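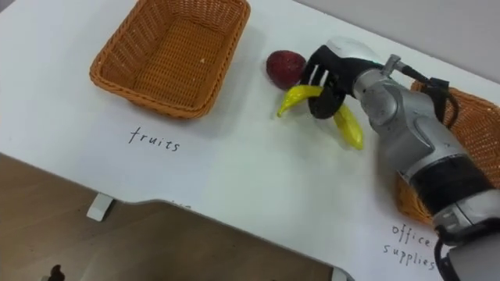 How many baskets does the sorting table need?

Two: one for fruits, one for office supplies. Anything that fits neither goes back on the shelf until someone can defend it.

Prornholm bench room, 2023-03-29

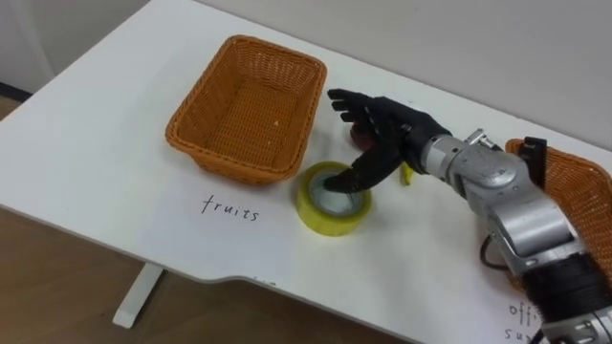 Prornholm, Wednesday Back at the table after lunch, with the labels still the best-organised thing in the room. "Fruits" is in black marker under its basket and my handwriting has held up. The yellow tape was on the table near that label, which is a bold spot for an office supply. The fruit basket was empty at that point, so no harm done.

Burgi Aigner has reopened the tape question. Her view is that tape is a workshop consumable and belongs in the Utitz drawers with the glue. Mine is that if you can find it in an office and it isn't lunch, it's an office supply. We looked it up in the Master list, all 3,471 lines of it, and found tape under "misc", along with 167 other things I didn't have the strength to read. Leaving it as office supplies until somebody senior loses patience.

Notes on the baskets:

- Both wicker, same orange-brown colour. Lovely to look at and no help at all in telling them apart, hence the labels.
- The weave collects crumbs. Tip them out over the bin, not over the floor (I know who I'm talking to).
- The rolled rim is comfortable to carry by. Don't pick one up by a single corner when it's full.
- Leave a hand's width between basket and label so the word can still be read.

Fruit is simpler. Red round ones and bananas go in together. Burgi wants the bananas on top in case of bruising, and I can't fault her on that.

Janevski has offered us plastic tubs at 90 cents each if we take 1,000. We have one table. I've thanked them and said we'll think about it in June, by which time I hope to have forgotten.

To do:

- [ ] Second marker, same thickness. The current one is getting scratchy.
- [ ] Redo "office supplies" on one line if there's room. It's on two at the moment and looks like a haiku that gave up.
- [ ] Ask about a third basket for tape, string and anything else Burgi and I can't agree on.
- [ ] Wipe the table down before the next round, curved edge included.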